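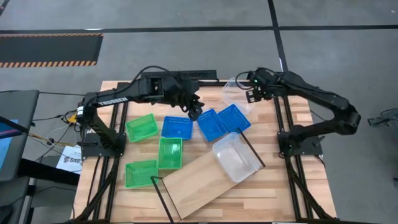
# When Robots Help at Work

Grown-ups do all kinds of jobs. Some jobs change from hour to hour. Others are the same small thing over and over, like putting baskets into a stack. A machine that does a job like that by itself is doing something called automation.

Todard is a company that packs kitchen and bathroom goods and sends them to stores. Many of those goods come to stores in plastic baskets, and the baskets have to be sorted by color and stacked before anyone can use them. For a long time, people did all of that by hand. On a busy day one worker could stack 520 baskets. Now the company is teaching a pair of robot arms to do part of it.

## How does a robot arm learn to stack?

A robot arm is built a little like your own arm. It has joints where it bends, and a motor turns each joint. At the end there is a gripper, which has two fingers and does the job of a hand.

The arm does not know what a basket is. A person has to show it. Marianna Górecki is one of the people who teach the arms at Todard. She moves them through the job again and again: reach down, close the fingers, lift, move over, let go. A computer saves each try. Later, the computer uses all those tries to work out how to move the arms without her.

She puts the baskets in new places each time. If they were always in the same spots, the arms would only learn those spots.
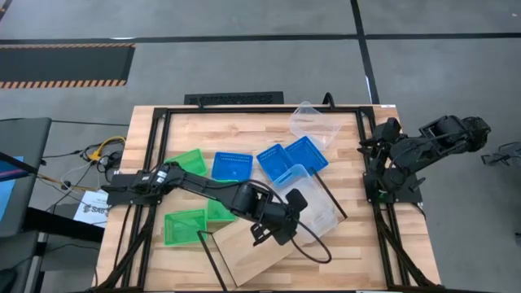
*Page last changed: 06/12/2025*

Baskets are harder than they look. They can lie at an angle or partly on top of each other. A clear container is harder still, because the camera may see the wood right through its side. You have used your eyes and hands since you were a baby, so you could sort this table quickly. A robot needs a lot of practice.

## Why stack them at all?

Baskets that fit inside each other take up less room. Three in a stack need only a little more space than one. That means more baskets in each box and fewer boxes on each truck. 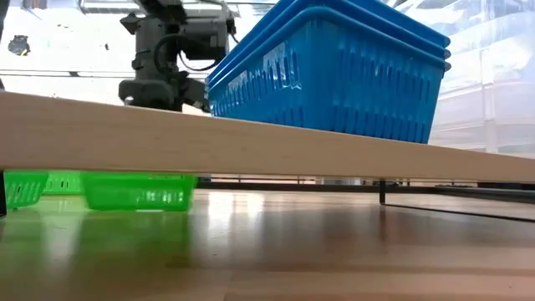
## What changes for the people?

Abundio Figueroa stacked baskets for four years. By the end of a shift his wrists were sore. Since September he has spent half of each day checking the arms' work and fixing mistakes. He had to take a class first, and he says the class was hard. He likes the new job better, but he misses talking with the others at the long table.

Valentin Hoarau still stacks by hand. He is faster than the arms, and he worries there will be less work for him later. That is a fair thing to worry about. When machines take over a task, some workers get new tasks, and some have to look for a different job. Todard has promised to train anyone who asks.

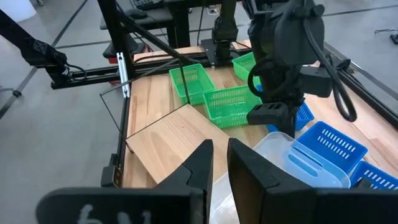
People at Todard still make the choices. They decide what the arms should practice, when to stop them, and whether a stack is good enough to send. They also decide what the arms need to see. A camera close to the gripper gets a near view of the fingers and of whatever is between them, such as the rim of a clear container. The same fingers can hide part of the table, so a camera farther away helps too. Hugo Maillard looks through the camera pictures after each practice and marks the tries that went wrong.

## Words to know

- **Automation:** using machines to do a job with little help from people.
- **Gripper:** the part of a robot that holds things.
- **Joint:** a place where an arm bends or turns.
- **Shift:** the hours a person works in one day.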